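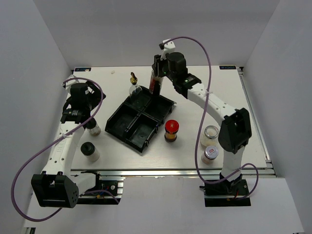

Bec verseur doré à embout sombre et coudé, sur bouteille en verre transparent.

Bec verseur Drerex : l'huile au filet, enfin !

Publié en août par la rédaction | Rubrique Ustensiles
36 partages | 5 commentaires

Je cuisine à l'huile d'olive depuis toujours et je l'ai toujours mal versée. Trop dans la poêle, trop sur les tomates, une coulure le long de la bouteille, un rond gras sur l'étagère qu'on découvre le jour où on déplace tout. J'avais fini par poser mes bouteilles sur des soucoupes, comme ma grand-mère, et par trouver ça normal. Alors un bec à 20 euros, quand on en trouve pour trois fois rien au bazar, j'ai hésité longtemps. Je l'ai depuis le début du printemps, il n'a pas quitté la bouteille (sauf pour être lavé) et je suis ravie, autant le dire tout de suite.

Le modèle que j'ai pris est le doré, avec l'embout foncé. Drerex le fait aussi en acier brut, plus discret. J'avais peur du doré, je le voyais très « buffet d'hôtel », et puis à côté d'une planche et d'un torchon un peu fatigué il fait très bien l'affaire. Il s'emmanche dans le goulot par un bouchon à ailettes souples, il faut pousser franchement la première fois en tournant un peu. Ensuite ça tient. J'ai retourné la bouteille complètement au-dessus de l'évier pour voir, le cœur serré vu le prix de ce qu'il y avait dedans, et le bouchon n'a pas bougé.

Le filet

Le débit est ce qui change tout. Avec mon vieux bec Martens, qui m'a servi des années et que je ne renie pas, l'huile sortait par à-coups : rien, rien, puis une grosse lampée. Celui-ci a une prise d'air séparée, un petit conduit qui descend dans la bouteille, et le filet est régulier dès qu'on incline. On peut dessiner avec ! Une spirale sur un velouté de courgette, un trait sur une burrata, le tour d'une focaccia avant d'enfourner. Je sais bien que personne n'a besoin d'une spirale sur sa soupe, mais ça me met de bonne humeur à chaque fois.

Pour la mayonnaise c'est encore mieux. Je la monte à la main, au fouet, avec le bol calé sur un torchon humide, et jusqu'ici je versais depuis un verre doseur en me mordant la langue. Maintenant je tiens la bouteille d'une main, je fouette de l'autre et je règle l'épaisseur du filet en inclinant plus ou moins. Je n'en ai pas raté une seule depuis, et pourtant j'en ai fait beaucoup cet été (asperges, œufs durs, crevettes, restes de poulet froid, à peu près tout ce qui passait par le frigo).

À la poêle, je mets nettement moins d'huile qu'avant sans me forcer. Je n'ai pas pesé, je n'ai pas envie de peser, mais la bouteille descend moins vite. Si vous cuisinez au wok, par contre, vous allez trouver ça lent. Quand il faut en mettre une bonne rasade d'un coup sur un feu vif, on attend, la bouteille en l'air, et on s'agace un peu. Je garde pour cela un bidon d'huile de tournesol avec son bouchon d'origine.

Et la goutte ?

La fameuse dernière goutte, celle qui ruine les étiquettes. Les fabricants promettent tous qu'elle n'existe plus. Chez Drerex, la lèvre de l'embout est taillée en biseau et la goutte remonte dedans quand on redresse la bouteille d'un petit coup de poignet. Si on redresse mollement, elle reste au bord et elle finit par glisser. Il m'a fallu quelques jours pour prendre le geste, je ne m'en rends plus compte aujourd'hui. L'étagère est propre, j'ai rangé la soucoupe.

Petit bémol avec les huiles épaisses. J'ai essayé avec une huile de sésame grillé et une huile de courge de chez Plivilum, une merveille, presque noire, qui tache tout ce qu'elle approche. Le sésame passe très bien. La courge traîne, elle nappe l'embout et laisse un bord collant au bout de deux ou trois utilisations. Je préfère la garder dans sa petite bouteille d'origine, au frais, et la prendre à la cuillère.

Avec le vinaigre, c'est presque trop généreux, le liquide file plus vite que l'huile et il faut avoir la main légère. Pour un balsamique un peu sirupeux en revanche, c'est parfait. J'envisage sérieusement d'en racheter un rien que pour lui.

Quelle bouteille prendre

Le bec est vendu seul. Il va sur la plupart des bouteilles à goulot classique, celles du commerce comme celles qu'on réutilise après le vin ou le sirop. J'en ai quand même trouvé deux chez moi sur lesquelles il flotte, des goulots larges à l'ancienne, et là il ne faut pas insister, ça finirait par sortir au mauvais moment.

Verre clair ou verre teinté, la question revient dans tous les commentaires. Le transparent est plus joli et on voit le niveau. Le teinté protège mieux l'huile de la lumière. Mon arrangement : une petite bouteille claire que je remplis souvent, et la réserve dans le placard, au noir, bien bouchée. Une huile d'olive laissée tout l'été sur le plan de travail devant une fenêtre prend un goût de noix rance dont on ne se débarrasse plus. J'ai perdu comme ça un fond de Priltano que je gardais pour les grandes occasions, j'en parle encore avec émotion. Les grandes occasions, pour l'huile, c'est maintenant. Ouvrez-la.

Dernière chose à ce sujet : un bec n'est pas un bouchon. L'air passe toujours un peu, même si celui-ci a un clapet qui retombe quand on repose la bouteille. Pour une huile qu'on finit dans le mois, aucun souci. Pour une huile de noix qu'on sort trois fois par an, remettez le bouchon.

Le nettoyage

On arrive à la partie qui m'inquiétait. Les becs, en général, on ne les lave jamais, et quand on s'y met il y a au fond une espèce de vernis jaune très décourageant. Le Drerex se démonte en trois morceaux : l'embout, la bague et le bouchon avec son conduit. Rien à visser, tout est emboîté. Je le laisse tremper dans de l'eau très chaude avec du liquide vaisselle, je passe le petit goupillon fourni dans le conduit, je rince, et je laisse sécher toute une nuit sur un torchon. Ne le remontez pas humide, une goutte d'eau dans l'huile chaude et ça saute de partout.

La notice autorise le lave-vaisselle pour le bouchon et l'embout, pas pour la bague dorée. J'ai obéi. La dorure n'a pas bougé, à part une micro-rayure que je me suis faite toute seule en le rangeant dans le tiroir aux couteaux. Rangez-le ailleurs.

Le fabricant annonce jusqu'à 4000 versements avant que le bouchon ne commence à fatiguer. Je ne sais pas comment ils ont compté et je ne vais certainement pas vérifier, mais le bouchon se rachète séparément, ce qui est une très bonne nouvelle. Trop d'ustensiles finissent à la poubelle pour un bout de joint. Les ailettes du mien sont toujours souples.

Ce que j'aime moins

Le goupillon, justement. Il est trop court d'un rien et il perd ses poils. J'ai pris à la place une brosse à pailles, bien mieux.

La hauteur aussi. Une fois le bec en place, ma bouteille ne rentre plus sous l'étagère du placard à épices et j'ai dû la déménager à côté de la cuisinière (pas trop près, la chaleur abîme l'huile autant que la lumière). Mesurez avant d'acheter si votre cuisine est petite !

Et l'emballage, une boîte magnétique énorme avec une mousse découpée, pour un objet qui tient dans la paume. Je l'ai gardée pour y mettre des emporte-pièces, elle sert au moins à ça.

Alors, 20 euros ?

Pour quelqu'un qui cuisine un peu tous les jours, oui, sans hésiter. C'est un objet que je touche matin et soir, qui marche, qui se répare, et qui a rendu agréable un geste que je faisais n'importe comment. Si vous assaisonnez une salade le dimanche et que vous achetez l'huile en petit flacon, le bec en plastique livré avec suffira largement. Et si vous cherchez un cadeau pour quelqu'un qui a déjà toutes les casseroles du monde, glissez-le dans un sac avec une bonne huile, j'en ai déjà offert un et on m'a demandé l'adresse.

Le prochain test portera sur les moulins à poivre. J'ai les mains qui sentent le Timut depuis hier soir et je crois que je tiens un favori.

5 commentaires

À lire aussi
Mayonnaise au fouet : le bol, le torchon et la patience
Huile de courge, huile de noix : comment les garder
Brosses à pailles et goupillons, le petit comparatif
Focaccia du soir, pâte du matin
Vinaigriers en grès : faut-il craquer ?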